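Why do plastic bags crinkle?

by Hashini Gamage

I have a cupboard under my sink that is stuffed with bags. You probably have one at home too, or a drawer, or a bag full of other bags hanging on the back of a door. When I opened mine in December, an avalanche of them slid out all over my feet, and they made such a racket that my cat Gunditz shot upstairs and stayed there until teatime!

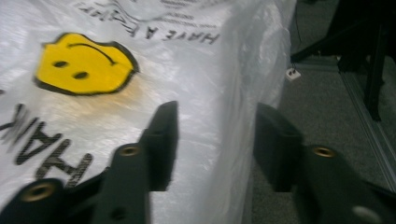 So I sat down on the kitchen floor and started wondering. Why are they so noisy? What are they made of? And how can something so thin carry two big bottles of milk and a bag of potatoes without splitting?

Let's start with what they're made of. Most thin carrier bags are a kind of plastic called polythene (say it POLLY-theen). It is usually made from oil or gas that comes from deep underground. If you could zoom in a very, very long way, you would see that polythene is made of long, long chains, all tangled together like a bowl of spaghetti. Scientists call each chain a polymer. "Poly" means "many", and the chain is lots and lots of the same little bit joined up over and over again.

Those tangled chains are the secret of the milk bottles. When you pick up a heavy bag, the chains get pulled and they hang on to each other. Pull harder and they start to slide and straighten out, and that's when the handles go long and thin and dig into your fingers (ouch). Pull harder still and the bag rips.

Now here's my favourite part, which is how the bag gets made. Somebody blows a bubble! Well, a machine does. Little plastic beads are melted until they're gooey, then squeezed out through a ring-shaped gap with air blowing up the middle. Up goes a great tall tube of plastic, a bit like bubble gum, getting thinner and thinner as it stretches. Once it has cooled down it gets squashed flat, and then it can be printed on, cut up and sealed along the ends. That means a carrier bag starts out as a slice of an enormous bubble, and I think about that every time I unpack my shopping.

The printing is clever too. Plastic doesn't soak up ink the way paper does, so the ink has to cling to the surface and dry quickly. Lots of bags have a message on them, like THANK YOU or HAVE A NICE DAY, and some have a yellow smiley face. Turn a smiley upside down and its smile becomes a frown, with the eyes underneath. My nephew thinks this is the funniest thing in the world. He is five.

And the noise? When you scrunch a bag, the plastic bends into lots of tiny folds. Each fold stays put for a moment while you push on it, then suddenly flips over into a new shape. Every flip makes a tiny click. One click is hard to hear, but a whole handful of bag is clicking away all at once, and your ears hear a crackle. It's no use crumpling it slowly, by the way. I've tried that in a quiet library and you just get the same clicks more spread out.

Try this one with a grown-up. Cut two strips from an old bag, one going up and down and one going from side to side. Make them the same size. Now pull each strip gently and see which one stretches further before it tears. They often behave differently, and it has to do with which way the plastic was stretched when it was a bubble. Please keep bags well away from your face, and away from babies and little brothers and sisters, and put the bits away when you've finished.

One last thing about that cupboard. Plastic bags can hang around for a very long time if they blow away outdoors, and animals sometimes mistake them for food. So I use mine again and again until they've got holes in, then I take them to the bag recycling bin at the supermarket. I flattened and folded all of mine into little triangles, and there were 68 of them. They fit in one shoebox now, and Gunditz has come back downstairs.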